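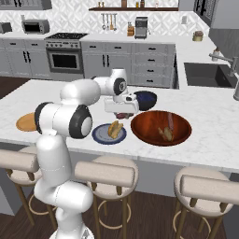
Ticket 1076 – Serving arm stops mid-task at the island
Site: Grovano staff kitchen
Opened by: kitchen crew
Status: Open (reopened in November)

Problem
Arm reaches over the counter, lowers the hand, then waits. Panel shows code 107. Somebody from the crew has to walk over, press resume and usually finish plating by hand.

Note, 7:40 am
Restarted twice. Same code. Rakeck support says the dishes are "outside the taught layout." We were told at handover that the crew could set dishes down wherever they liked.

Note, 9:15 am
Moved the wooden bowl back and tried again. Ran clean 5 times, then stopped on the next one. Support wants to call that fixed. I don't.

Note, 11:30 am
Asked the crew how they work around it. They now set out the bread and bowls the way the arm wants them and stay close in case it stops. The sales sheet from Ingvarsson promised 1000 cycles between stops and a free pair of hands at breakfast. So far the free hands are standing next to the arm – and the early shift has already been cut by one person on the strength of that sheet.

Reply from Rakeck support
Please install the new grip settings and close the ticket if the code does not return within the hour.

Note, 2:05 pm
Settings installed. Code came back before lunch was cleared. Ticket stays open. Please put the early shift back to full until this is sorted.

Bjarke Østergaard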